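The price of a sour cherry

Growers in the Flavell valley spent the winter arguing over cold storage, and the first contracts of the season will show who had it right

20 January 2018

The packing shed at Medrano is quiet at this time of year. The grading line is stripped down for maintenance, the bins are stacked three high along the back wall, and the only office light on belongs to Floarea Filip, who runs the growers' co-operative and is working through the storage bookings for next summer.

The co-op handles sour cherries, blackcurrants and a small amount of gooseberry for 60 member farms. Most of them are family places with a few hectares of fruit and something else beside it, usually hay or sheep. For years the arrangement was simple. Fruit came in during the harvest, was pitted or destemmed, and went out fresh to juice makers within a couple of days. The price was whatever the juice makers were paying that week.

Last season that price fell so low that several members left fruit on the trees. Vasilică Stanciu was one of them. He has grown sour cherries on the north side of the valley since he took the farm over from his uncle, and he had never before walked away from a crop.

"The picking cost more than the cheque," he says. "You can do that sum on the back of an envelope. I did it twice and then I sent the pickers home."

The co-op's answer is to freeze. A frozen cherry can wait for a buyer, and bakeries, yogurt makers and jam kitchens will take it in February as readily as in July. Filip had been pushing for a blast freezer since before the bad season. In the autumn the members voted to lease one from Nulix, a refrigeration firm that has fitted out several vegetable processors further south. It will sit in a new bay on the east side of the shed, with cold rooms behind it able to hold 3,000 pallets.

Not everyone voted for it. Valentin Ene, who farms the largest holding in the co-op, thinks the valley is taking on a fixed cost at the wrong moment. Power is the main worry. A cold room draws current whether it is full or half empty, and the lease payments begin in March, months before any fruit comes in.

"If we have a frost at blossom, we'll be paying to chill an empty room," Ene says. He would have preferred to rent space from an existing cold store for two seasons and see how the frozen trade worked out.

Filip accepts that the risk is real. She has asked members to commit a fixed share of their crop to the freezer before the season starts, so that she has a volume to take to buyers. By the middle of January most had signed. Ene had not, although he says he will probably put in his blackcurrants.

Quality is the other open matter. Fresh juice fruit can be a bit bruised and a bit uneven, and it makes no difference once it is pressed. Frozen fruit for a bakery has to come out of the bag whole, separate and free of stones. A single pit in a pastry means a complaint, and a few complaints mean a lost account.

That work falls to Delia Matei, the shed's quality manager. She spent part of the autumn visiting processors who already freeze stone fruit, and came home with a long list. The pitting machine needs new heads. Fruit has to be cooled within hours of picking, so farms on the far side of the valley will have to deliver twice a day at peak. The old wooden field crates, which hold juice and splinter, are to be replaced with plastic ones.

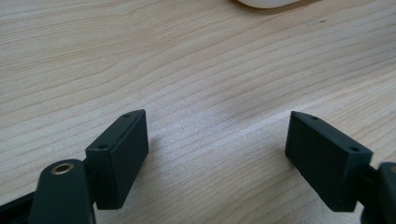

Pale timber tabletop with a wavy grain.

The crates caused more argument than the freezer did. Members own their own, and many are decades old. The co-op is buying the new ones in bulk and will recover the cost over three seasons through a small deduction from each delivery. Stanciu grumbled about it at the autumn meeting and then ordered 100.

Variety matters too. The older trees in the valley produce a soft, dark, very acidic cherry that juice makers like and freezers do not. Matei wants growers who are replanting to look at Flaroseck, a firmer variety with a smaller stone that lets go of the flesh cleanly. It crops a little later and is slower to come into bearing. A block planted this spring will not give a worthwhile harvest for four or five years, which is a long wait for someone who has just had a season without income.

Veronica Coman has gone ahead anyway. She pulled out her oldest block after the last harvest and has the ground ready. She sells part of her crop herself, as dried cherries and a thick unsweetened preserve, and says the firmer fruit suits both.

"I wanted those trees out in any case," she says. "They were my grandfather's age."

Coman has also been talking to a bakery chain on the co-op's behalf. It has asked for samples from the first week of freezing and a price that holds for the full year. A year-long price is something the valley has never offered. Filip is working on a figure and will take it to the members before the lease starts.

Stanciu has been pruning on the dry days. He has promised the freezer half his crop, and the other half will go to juice as it always has, provided the price covers the picking.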